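Packing Sweaters in Zipper Bags (the Way I Do It Now)

Every March I go through the same thing. It's too warm for the chunky knits, too soon to swear I won't need one, and the closet is stuffed so full that the hangers don't slide anymore. I used to shove everything into one giant tote from Wurkon and forget about it until fall. Then one year I opened it up and found moth holes in my favorite gray cardigan, and that was the end of the tote!

Now everything knitted goes into clear zipper bags, one sweater to a bag, and the bags go on the top shelf of my old Trollen wardrobe. I can see what I've got from the floor, and if we get a cold snap I pull down one bag and leave the rest alone.

What you need

Clear zipper storage bags, the big ones (mine are Pimano, but any size that fits your sweater folded is fine)
Clean sweaters
A table you can clear off, or at least clear half of
A lint brush if you have pets

Step 1. Wash first, and let them dry all the way. I give mine a full extra day lying flat after they feel dry. Cuffs and collars hold on to damp longer than you'd think, and you don't want that sealed in with wool.

Step 2. Fold to the bag. Lay the bag on the table and put the sweater face down next to it. Arms in, sides in, then fold up from the bottom in 3 parts. It should be a little narrower than the bag – if you have to wrestle it, unfold and go again.

Step 3. Slide it in bottom fold first. I hold the bag open with one hand and kind of walk the sweater in with the other. Push it down into the corners and keep the knit well away from the zipper, or you'll catch a loop in the track (ask me about the Semple pullover, I'm still sad).

Step 4. Pinch the zipper at one end and work along. Go slowly. On a soft bag the track loves to twist and bunch up, and then you think it's shut when it isn't. If that happens, lay the bag flat, pull the two ends of the track apart until it's straight, and start over from the end. Leave a gap roughly three inches wide.

An orange-red knit in its bag with the blue zipper all bunched up, and the tables with the mug and bowls still out:

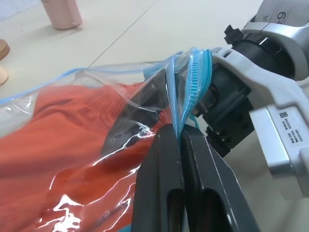
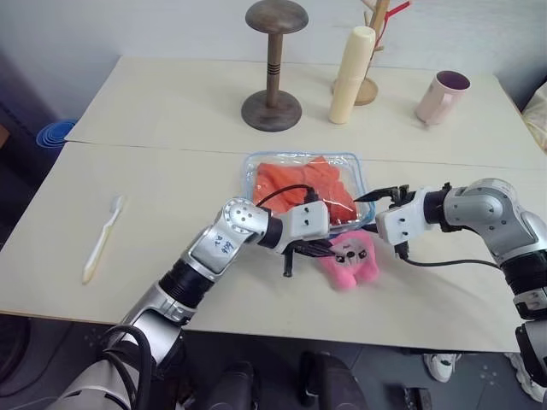

Step 5. Press the air out through the gap. Use your forearm, starting at the bottom of the bag and rolling toward the zipper. Don't squash it as flat as a vacuum bag would. Wool likes a bit of loft, and you'll have fewer creases to steam out in October.

Step 6. Close the gap, then run your thumbnail over the whole track one more time. Give the bag a gentle squeeze. If you hear air hissing, there's a spot you missed, usually near a corner.

Stack them with the zippers facing out and the heavy ones on the bottom. I do three to a pile, otherwise the top one slides off and lands on my head when I open the door. Cotton sweaters can go in the same way, by the way, but I leave those until last, as I'm usually still wearing them into May.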